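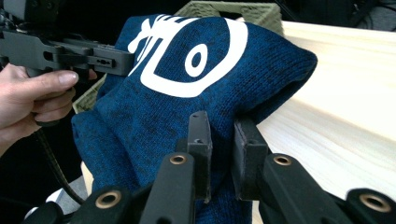
Navy knit with white print

Call for participants: do start/sit rankings help anyone?

Pollden is looking for fantasy basketball managers to take part in a season test of weekly start/sit advice. We publish that kind of advice ourselves, so you may wonder why we want to poke at it. The short answer is that we've been selling it for a while and I don't think we've ever checked it properly.

I went back through the 753 leagues that shared their lineups with us last season. People who said they followed our rankings finished a bit higher than people who said they didn't. That sounds great on a sales page, and we did put it on a sales page, and I asked for it to be taken down. Managers who read rankings every week are also the managers who set a lineup every week, check injury news and work the waiver wire. You could hand those people a list sorted by jersey number and they'd probably still beat the guy who forgot he had a team.

What we want to do this time is split people up by draw. If you join, you'll be placed in one of three groups. One gets the weekly list from Sima, our projection model. One gets the list from Duron, which is put together by our writers, who watch the games and have opinions. The last group gets a list built from nothing but each player's season average and the number of games on his schedule that week. All the lists will look the same, and you won't be told which one you're getting until it's over. Please don't try to work it out. I know some of you will anyway, so there's a box on the weekly form where you can tell us your guess.

Who we're looking for

You should be in at least one head-to-head category league with real opponents and at least ten teams. Points leagues are a different game and we'll get to them another year, if this one doesn't fall apart. Best ball is out, as there are no lineups to set. Dynasty leagues are fine if your team is trying to win now. If you're tanking for picks, your start/sit choices won't tell us much.

You don't have to be good. We'd like a decent number of people who usually finish in the bottom half, and they never sign up for these things. If you've won your league four years running and want to show us your system, you're welcome to join, but you'll get the same list as everybody else in your group.

You can't be a current Pollden writer or related to one. Being a subscriber is fine. So is having canceled, and if you canceled after the business with the auction values, I understand.

What you'd be doing

Each week you get your list before lineups lock. You read it, set your lineup however you like, and fill in a short form saying where you followed the list and where you overruled it. The overruling is what I care about most. My suspicion is that most people start their stars no matter what we say, and that all the arguing is over the last two spots on the roster, where the difference between one player and another is mostly noise.
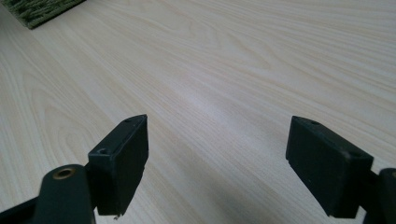 You'll also need to let us pull your league's weekly results, which means your commissioner has to agree. Ask first, please. Last year we had people sign up and then discover that their commissioner thought we were running a scam.

Figure on around 2 hours a month, most of it reading you'd be doing already. The test runs through the last full scoring week of December. We're stopping there on purpose: after that, trades and abandoned teams make a mess of everything.

What you get

A free subscription for the rest of the season, and your own results with the full data once names and league names have been stripped out. There's no cash prize. We talked about one and decided it would make people change how they play, or change what they write on the form. If the money is what would get you through the door, this isn't for you.

We have room for 2,000 people and will take fewer if fewer turn up, though the smaller it gets, the less I'd trust the answer. The results go up on the site whichever way they land. I've got that in writing from the people who run the business side, including for the case where the season-average list does as well as the other two.

How to sign up

Use the form on the Pollden participants page by 25th October. It asks for your platform, league size, categories, where you finished last season and whether you've paid for anyone's rankings before. Leave your record out of the comments box, please, as we'll get it from your league.

Questions about the design, including rude ones, can go to Bello Olaniyan through the contact page. Put "start/sit" in the subject line. Trade advice requests sent to that address won't be answered.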